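Khalaf Crossing Dispute

The Khalaf crossing dispute was a disagreement between two neighboring towns, Khalaf and Kosimell, over the control of a road checkpoint on the line between them. It began after a night shooting at the checkpoint in October, in which one guard was killed and another was wounded. Both towns accused the other side of letting the attackers pass.

Background

The line between the towns was first drawn in 1616, when the river was divided for fishing and for mills. For a long time people crossed it freely. The checkpoint was built later, after several attacks on buses, and 24 guards were posted there, half from each town. The guards from Kosimell kept the east gate, called Vuvgate by the local people.

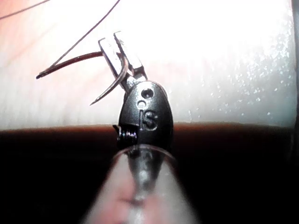 After the shooting, the mayor of Khalaf, Marwan Chidiac, ordered the crossing closed. Kosimell answered by stopping the market trucks on its own side. The closing lasted 32 days. In this time 2447 workers could not reach their jobs by the usual road, and many of them took the longer way through the hills.

Talks

The talks were led by Najwa Masri, a retired judge, and were held in a school in Kosimell. Tarek Srour spoke for the guards and asked for a joint command. Chidiac refused this at first. He accepted it when the families of the workers started a protest in front of his office.

Under the agreement the crossing is open from 5 a.m. until 10 p.m., and the command changes between the towns every month. The question of who must pay the family of the killed guard was left to a court.

Later views

The historian Jad Haddadin writes that the dispute was mostly about trade, and that the shooting gave both mayors a reason to act. Srour has rejected this opinion. The attackers were never identified.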